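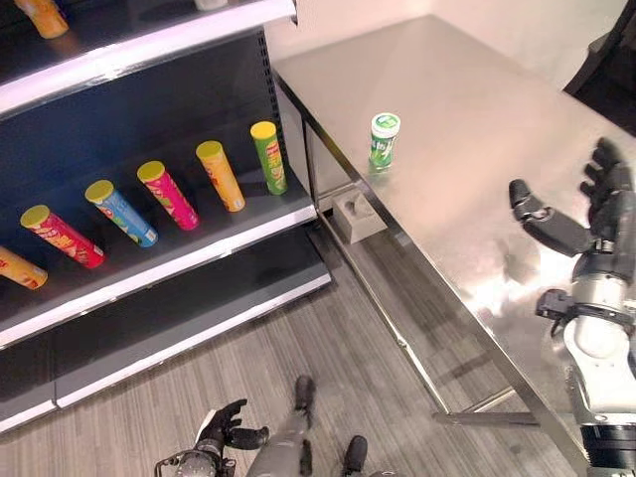
Opinion | Maintenance and Operations

The daily check of a robot hand deserves the same standing as the daily check of a forklift. At present it seldom has it. In the Larkova test store, where a two-armed machine works between a retail shelf and a steel table, the written start-up procedure ran until September to 37 steps. Only 3 of them concerned the hands.

That balance is wrong. Arms are well protected by their makers and rarely drift without warning. Fingers wear at every joint, and they meet the goods directly. A canister leaning on a shelf, or a small tub standing by itself near the edge of a table, leaves little room for a thumb that closes late.

Roel Visser, who wrote the revised procedure, now requires each hand to be opened fully and held with the fingers spread before any item is handled. The technician compares the spread with a printed reference and enters the result in the log. The exercise takes 20 seconds per hand. His colleague Somkiat Yimyam has argued that it should be repeated after every 725 grasps, and I agree with him.

The objection from production managers is familiar – a stopped cell earns nothing. Yet the same managers accept a full morning's stoppage when a finger cable has to be replaced. Suppliers also carry some responsibility. Service manuals should state a wear limit for each finger joint, in plain figures, and spare cables should be supplied with the hand. Until they do, operators should set their own limits and record them.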